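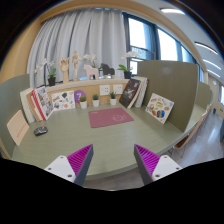
Grarby desk mat in dusty pink: is it worth the money?

I've gone through more mouse mats than I'd like to admit, so when Liis Rebane at work wouldn't stop going on about her Grarby I caved and ordered one. Two months in, I'm a convert (mostly!).

First off, the colour. The shop calls it rose, I'd say it's pinker in the morning and goes nearly mauve once the lamp's on. Against my green desk it looks lovely, and I was properly worried it would clash. There's a pale line drawing printed on it and a little bit of white lettering up in one corner – quiet enough that I forget it's there.

The surface has a fine weave and my mouse glides over it without that scratchy noise the old Zernau one made. I'm in spreadsheets most of the day, 597 rows on Friday alone, and my wrist hasn't grumbled once. It stays put too, even when I get cross with a formula. 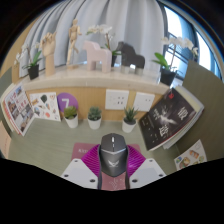 What I'm less keen on

It's on the small side. If you game, or fling your mouse about like my friend Amado does, you'll run off the edge. It also smelt of rubber for the first couple of days, so I hung it over the bath with the window open and that sorted it. And pale pink shows coffee! Mine has been sponged twice already with a drop of washing-up liquid.

On the plus side, a small mat leaves space for everything else I refuse to move, meaning the three succulents in their white pots, my books and the purple 7.

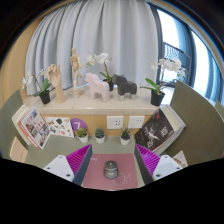
I did look at the bigger Hultar before buying, but it would have meant shifting the plants, and the spiky one sulks if I so much as turn it round. So small it is. I'd buy the Grarby again, probably in a darker colour, and if they ever do a wider one in the same pink I'll be first in the queue.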